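Schreibt endlich auf, wo die Kiste steht

Ein Zwischenruf zur Greifprüfung, Mon. 7. September

Drei Seiten Sicherheitsbelehrung, unterschrieben, abgeheftet. Und dann? Kein einziger Satz dazu, wie der Arbeitsplatz aussehen muss, bevor der Arm losfährt. So kommen die Unterlagen bei uns an, und so gehen sie meistens auch wieder raus. Ich schreibe das jetzt schnell runter, bevor die nächste Runde zum Grorno-Leitfaden anfängt und wieder alle über Begriffe streiten.

Worum es geht: Greifen aus der Kiste. Alltag in jedem zweiten Labor. Ein Arm, ein Greifer mit mehreren Fingern, ein paar Gegenstände, tausendmal das Gleiche. Am Ende eine Erfolgsquote, und die steht dann im Bericht, fett gedruckt. Was nicht drinsteht: Welche Kiste. Wie befestigt. Was lag sonst noch drin.
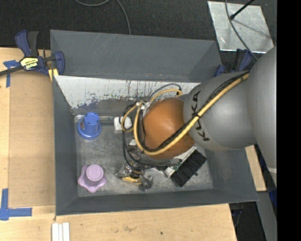
Greifer über dem Kistenboden, die Kiste mit Zwinge am Tisch, links das blaue Klebeband.

Mir geht es um die Zwinge. Und um das Band. Billigste Teile im ganzen Aufbau, vermutlich auch die wichtigsten. Eine Kiste, die ein paar Millimeter wandert, macht jede Messreihe kaputt, und zwar so, dass man es erst beim Auswerten merkt. Oder gar nicht. Wir hatten im März eine Reihe mit 414 Griffen, sauber protokolliert, dachten wir. Dann kam die Frage, ob die Kiste vor und nach der Mittagspause gleich stand. Keine Antwort möglich. 105 Griffe waren eindeutig vor der Pause, der Rest: Auslegungssache. Alles in die Tonne.

Seitdem bin ich da empfindlich. Markierung auf den Tisch, Kiste fest, Lage ins Protokoll. Dauert 2 Minuten. Trotzdem muss man darum betteln.

Jetzt der Einwand, den ich jedes Mal höre: Zu viele Regeln, das erstickt die Forschung. Ja, kann sein. Der Entwurf von Grostamel hatte mehr als 21 Pflichtfelder pro Durchgang, da füllt man irgendwann nur noch Felder aus. Lichtstärke, Raumtemperatur, Bodenbelag. Bodenbelag! Das hat dann auch genau so lange gehalten, wie jemand danebenstand. Danach Copy-Paste vom Vortag. Ein Formular, das aus Gewohnheit ausgefüllt wird, ist schlimmer als ein leeres, beim leeren weiß man wenigstens Bescheid.

Also wenig vorschreiben, aber das Wenige ernst nehmen. Mein Vorschlag, grob:

Kiste befestigt, Position markiert. Pflicht, ohne Ausnahme.
Alle Gegenstände in der Kiste genannt, auch die, um die es gerade nicht geht.
Leitungen am Arm vor dem Start einmal durch den ganzen Weg geprüft, langsam, mit der Hand am Halt.
Ein Foto vor dem ersten Griff, eins nach dem letzten.

Mehr nicht. Passt auf eine halbe Seite.

Zum zweiten Punkt gibt es den meisten Streit, das verstehe ich nicht. Liegt eine Bürste mit Borsten in der Kiste, dann ist das eine andere Aufgabe als mit zwei Plastikteilen allein. Borsten geben nach, ein Becher nicht. Wer nur die Quote für den Becher meldet und die Bürste verschweigt, hat nicht gelogen, aber vergleichen kann man es halt mit nix. Und genau dafür machen wir den ganzen Zirkus doch, Vergleichbarkeit. Der Otever-Katalog nennt es "Umgebungsobjekte" und macht die Angabe freiwillig. Freiwillig heißt: macht keiner.

Dann die Leitungen. Lieblingsthema, sorry. Ein Kabel, das außen am Arm läuft und sich ums Handgelenk legt, ist nicht verboten und soll es auch nicht werden. So wird nunmal gearbeitet, wenn Werkzeuge gewechselt werden. Aber es begrenzt, wie weit man drehen darf, und diese Grenze kennt die Steuerung nicht von selber. Die muss jemand eintragen. Steht das irgendwo als Vorschrift? In den Papieren, die ich auf dem Tisch habe, nicht. Da steht was von "sachgerechter Verlegung". Schönes Wort. Sachgerecht findet jeder seine eigene Lösung.

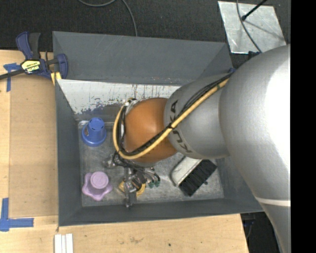 Bleibt die Frage, wer das kontrolliert. In Iglesias, beim Treffen im Frühjahr, wollten einige eine externe Abnahme. Mit Stempel, mit Gebühr. Davon halte ich gar nichts. Ein Prüfer kommt einmal im Jahr, die Kiste verrutscht am Dienstag. Lieber gegenseitig: Das eine Labor schickt seine Vorher-Nachher-Fotos an das andere, das andere baut den Aufbau danach nach. Klappt der Nachbau nicht, fehlt was im Protokoll. Einfacher gehts kaum, kostet einen halben Tag und etwas Eitelkeit.

Und bitte keine Mindestausstattung in den Leitfaden. Ein Holztisch mit Zwingen reicht völlig. Ich kenne Aufbauten auf teuren Profilrahmen, da weiß hinterher kein Mensch, wo was gestanden hat, und ich kenne Bastelecken, die man nach einem Jahr auf den Milimeter wieder herstellen kann. Das Geld macht den Unterschied nicht. Wer Profile zur Pflicht macht, wirft die kleinen Gruppen raus, und die liefern oft die besseren Protokolle, meine Erfahrung jedenfalls.

Die Grorno-Runde nimmt noch Kommentare an. Meiner ist eine halbe Seite lang und geht heute raus, mit den vier Punkten von oben. Wer beim Foto nach dem letzten Griff anderer Meinung ist, soll es reinschreiben, darüber kann man reden. Über die Zwinge nicht.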